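Porkidden Tableware Room: Gallery

The Tableware Room at Porkidden is maintained by Zolville for the study of everyday plates and the racks in which they are kept. 

Blue plate, with a raised rim slightly darker than the shallow centre.

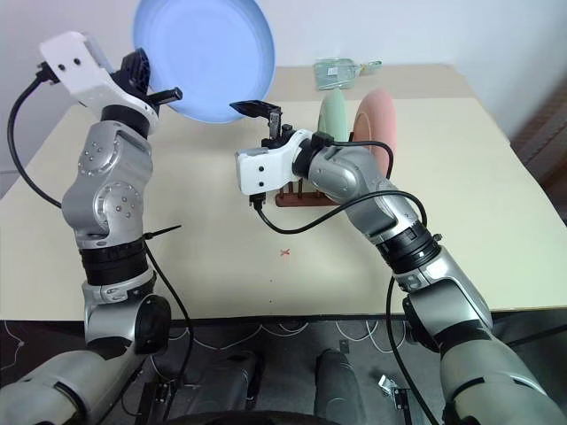
Plates in the study collection are kept in 64 numbered places and may be requested in advance – normally up to three at a time.

Dish rack in dark brown wood, with a row of round dowels set into a long base board.

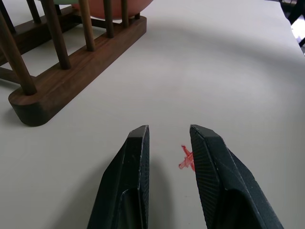
J. Weerakoon
Keeper of Domestic Collections

Requests should reach the office by noon on the day before a visit.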